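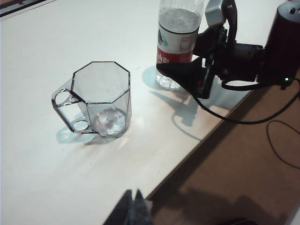

Fig. 1. Gripper, bottle and mug on the bench.

Unit 4: Working with liquids near an arm
Robot Handling course, Trenport
Revised July 11, 2023

These rules apply to every bench exercise that uses a drink container. They add to the Nelevberg bench rules you signed in the first session and do not replace them.

4.1 Containers
Use plastic bottles for practice. Keep the cap on until your program has run through the full path at low speed. Write the fill level in the log before each run.

4.2 Cables
Check the cable at the wrist before you start. A loop must have enough slack for the full turn of the wrist, but it must not reach the container or catch on the table edge. Move the wrist to both ends of its range by hand control and watch the loop as it goes. 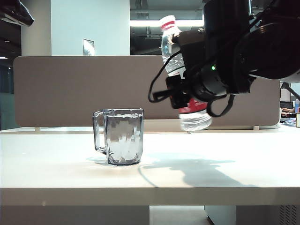

4.3 Turning and pouring
Grip force is set before the lift and stays the same through the turn. Thin bottles give way when squeezed, so start at the lowest setting in the Fititz sheet and go up one step at a time. Keep hands off the table while the arm has power. If the bottle slips, press stop and leave it where it lands.

4.4 Spills
Cut power first, then wipe. Log the spill on form 52 even if no parts got wet.

Reading for next time: Yimer manual, section on stop buttons.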